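Wallpaper in Small Rooms: Does Pattern Make a Room Feel Smaller?
Project report, Intro to Interiors
Chiyo Hoshino and Augustina Gbeho
Tuesday, April 14, 2020

Why we picked this

Everybody's aunt says the same thing. Small room, plain walls, paint it white. We wanted to know if people really feel that way or if they just repeat it. Augustina's bedroom at home has huge ferns on every wall and it feels bigger than mine, which is beige. So that was the start of it.

What we read

Mostly the course packet and the two library books on printed papers. Main points: big repeats pull the wall toward you, small repeats go flat from across the room, and stripes do what everyone says stripes do. One of the books argues that direction matters more than color — a pattern going across makes a wall look wider, a slanted one makes the eye keep moving. The packet hardly mentions direction at all, which we thought was a gap.

What we did

We made a survey with sample sheets from class. 70 people filled it out, mostly from our dorm plus some family over the phone (they got the samples by email, so colors probaly looked different on their screens). Each person rated every sample from cozy to cramped and then said if they would live with it. We named the samples so we could keep them straight. Cludness was the grey cloudy one, Usine the fake brick, Oda the small flowers, Prinitz the loud zigzag.

We also asked about mixing. Brick with flowers, stripes with flowers, that kind of thing. Most rooms have more than one pattern in them once you add a rug or a bedspread, and the books treat walls like they are the only thing in there. Blue brick print on three sides with a pale rose print laid flat between them is a good case of it, the bricks running level at the back and slanting on the sides.

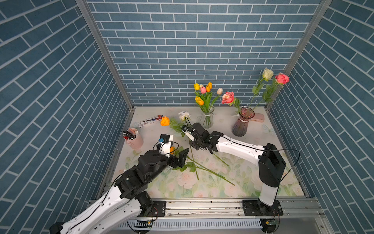
Results

Prinitz lost badly. Cramped, headache, "no thank you." Cludness was rated calm but hardly anyone wanted to live with it, they said it was like a waiting room. Oda did best overall. Usine split people — 30 said yes right away and the rest mostly hated fake brick on principle, nothing to do with room size.

For mixing, people were ok with two patterns if one was pale. Two strong ones, no.

Problems

Too many students, not enough people who have paid for wallpaper. Sample sheets are small, and a wall is not. We wanted to hang full panels in the studio in November but didnt get the space.

If we did it again

Full size panels. Fewer samples. Ask about lighting first, half the comments were about lighting anyway.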